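Lilinus 4-bay folding polling booth

Watkins Election Supplies > Polling station furniture > Booths and screens

Price: £479 per booth, excluding VAT
Delivery: 14 working days from order
Page last updated: 16 January 2022

The Lilinus is a free-standing booth for four voters at a time. It is meant for parish, town and district polls, neighbourhood referendums and internal ballots where the room has to go back to its normal use the same evening. It folds flat, goes through a standard single door and can be put up by two people without tools.

Each booth has a central spine with two writing shelves on either side. Side screens hinge out from the spine and lock with a drop pin. The screens come up to shoulder height on most adults when standing, and the voter's hands and paper are hidden from the bays next door. One of the four shelves can be set at the lower position for wheelchair users or anyone who would sooner sit. The change takes a minute or so and should be made before the doors open. 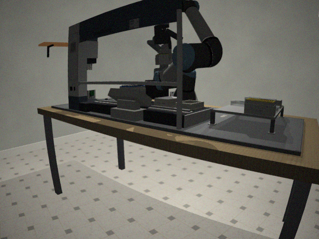 Wulan Tjoa writes: We had two of these in the church hall at Hodau for the September by-election. Putting them up was easy enough once we had done the first one. The pins are stiff when new and I would take a pair of gloves. My only real complaint is that the pencil cords are a bit short if you are left-handed and stuck with the right-hand bay.

Reply from Watkins: Longer cords are now fitted to all new booths. If you have an older set, ask for the cord pack and we will post one out free of charge.

What is supplied

Central spine with fixed feet
Four writing shelves with raised front lip
Side screens, hinged in pairs
Drop pins, plus 8 spares in a bag
Pencil cords and holders
Clip frames for the notice to voters
Carry strap and printed instructions

Pencils, notices and ballot boxes are not included. Notices should come from your returning officer, as the wording differs between types of election and is changed from time to time.

Setting out the room

Most complaints we hear about booths have to do with where they are put. Stand the booth so that the open side of each bay faces a wall or the presiding officer's table, never a window at street level. Leave enough space behind for a wheelchair to turn. If the hall has a balcony or a stair that looks down on the floor, close it off or turn the booth until the shelves can't be seen from it. 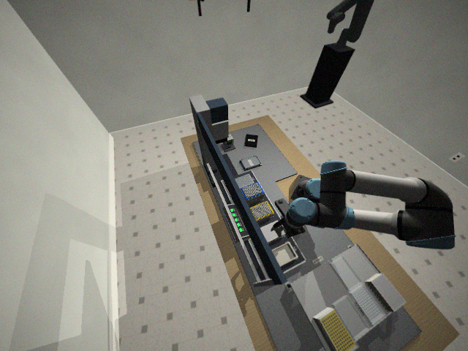 Long bench with wood-grain border, robot arm over the right side

Keep the ballot box in sight of the staff and away from the booth itself. Voters should be able to walk from the table to the booth, and from the booth to the box, without crossing the queue. In a narrow room it may be better to use a single-sided booth (see the Lilinus Half, listed separately) against the long wall.

Lighting matters more than people expect in winter. Polls run into the evening and the screens do cast some shade on the shelf. A clip-on lamp is available for each bay and runs off ordinary batteries. Check the hall after dark during the week before if you can.

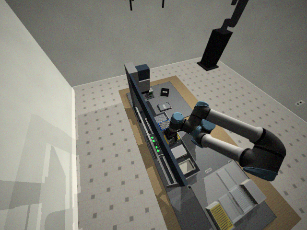 The same goes for the floor. The feet are rubber and grip well on wood, tile and vinyl, but on a sprung floor or thick carpet the booth can rock slightly when somebody leans on a shelf. Levelling pads are sold in sets and fit under the existing feet.

Cleaning and storage

Wipe the shelves and screens with warm soapy water. Most household sprays are fine, though bleach will dull the finish over time. Let everything dry before folding. Fold the screens first, then the shelves - doing it the other way round bends the hinge plate, and bent plates are not covered by the guarantee.

Store the booth upright or flat, indoors. Up to four can be stacked flat. We don't recommend sheds or unheated garages, where the hinges tend to rust.

Hire

Councils that only need extra booths once in a while can hire from our Brestville depot. Hire is by the week and covers delivery on the day before the poll and collection on the day after. Book early when there are county or general elections, as the hire stock does run out.
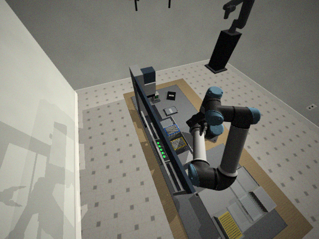 Hire booths are checked and cleaned between jobs but will show some wear. Damaged pins and cords are not charged for. Missing screens are charged at the spare part price.

Ordering

Orders can be placed by purchase order from any council, school or registered society. Private customers are asked to pay in advance. Please give a delivery contact who will be on site, with a phone number, and tell us if there are steps.

Returns are accepted for unused booths in the original packing. Spare parts are listed on the next page.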